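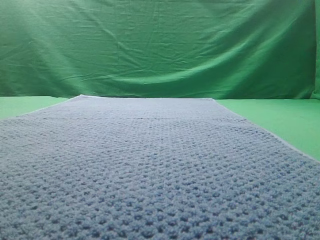 Bheki Kruger ran the laundry at a guesthouse in Nivatport for 12 years before he opened his own shop, Zekisham, on the street behind the ferry office. He washes for two small hotels and for anyone who walks in with a bundle. Most of what he gets is plain white sheets. What people ask him about is the other stuff, the pieces with some texture to them, like a dusty blue cloth covered in small raised bumps and little pockets. "They bring me a cloth like that and say it went stiff," Kruger said. "I ask how much soap they use. It's always too much."

His rule for textured cotton is half the detergent and a second rinse. He doesn't use softener on anything meant to dry a person or a dish. "It coats the thread," he said. "Then the towel pushes the water around your back." Customers who have used softener for years get their towels washed twice with no soap at all, and he charges them for one load.

He learned the work from his aunt, who took in washing in Ngubane when he was a boy. She had no machine. She had two tubs and a line that ran from the house to a post by the road, and his job was to carry water. "I hated it," he said. "I wanted to fix radios." 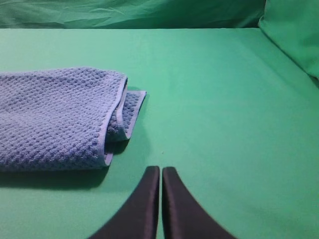 The shop now has a washer he bought used from a hotel in January and a dryer he tries not to run. Drying is where cloth gets ruined, in his view. He takes things out while they are still a bit damp, shakes them hard, and hangs them in the back room with the window open. In the rainy months that can take two days, and some customers complain.

Asked if he ever gives in and uses the high heat, he said yes, for the hotels. "They want it by noon. I tell them the sheets won't last. They buy more sheets."

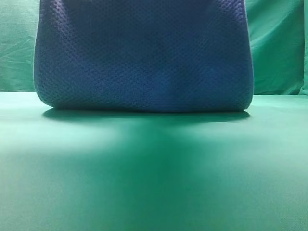
Every order gets a paper ticket with a number written by hand. The last one on the spike when we talked was 2681. He started from one when he opened and has never gone back to the beginning. His nephew wants him to put it all on a phone, using a program called Riller, and has offered to set it up. Kruger has not said no. He wants to see it work on a day when the power is out.

He has no plans to get bigger. A second shop would mean hiring someone to fold, and he likes to fold. "Sheets I could give away," he said. "Towels, no."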